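Teaching a Home-Built Arm to Fold a Towel, Part 3: Setting Up the Wrist Camera and the Table

Welcome back! If you followed the first two parts, you have an arm bolted to a bench and a gripper that opens and closes when you ask it to. Now comes the part I enjoy most, even though it took me more evenings than I like to admit — giving the arm a view of its own work.

What you need

The arm and gripper from Part 2
A small USB camera and the printed wrist bracket
A plain hand towel
A plastic bin for finished towels
Two short screws and a zip tie

Step 1. Mount the camera

Slide the bracket over the wrist and snug the screws down by hand. Tilt the camera until both fingertips show in the lower part of the view. You want the tips in sight when they're closed, and you want plenty of cloth beyond them. My first try was aimed so low that I got a lovely view of the gripper and hardly any towel, so take your time with this one. Kenza Tahiri, who shares the workshop with me, sets hers by eye in a minute and never touches it again. I have not reached that level.

Run the cable back along the arm with a loose loop at the wrist, then turn the wrist all the way in both directions before you tighten the zip tie.

Step 2. Lay out the table

Pick a towel that stands out from the table. I use an orange one on a pale surface, and I spread it lengthwise, away from the gripper, with the turquoise bin past it on the right. Please don't iron the towel or fuss over it! A few soft ripples are good practice for the arm, and your real laundry will have plenty of them.
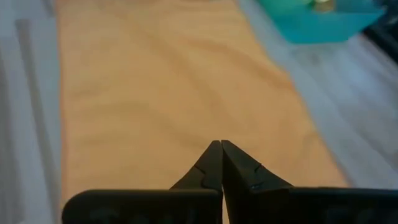
Step 3. Record your practice folds

Start every run from the same pose, fingers closed, over the towel. Guide the arm slowly to a near corner, open, lower, pinch, lift, and carry the corner across. Then let go and return to the start. I recorded 40 runs before I trained anything, and I threw out 17 of them where I had bumped the table or rushed the pinch. That stung a little, but the second batch went much better, so I'd call it time well spent.

Step 4. Try it with the speed down

Set the speed limit to 65 percent for the first tries and keep a hand near the stop switch. If the fingers close above the cloth, lower the pinch height by 5 millimeters and run it again. If they push the towel along the table, you've gone too low, so bring them back up a touch.

Part 4 will cover the second fold and the trip over to the bin. Binta Ekpo has offered to lend me her stack of kitchen towels for that one, so I'd better get practicing.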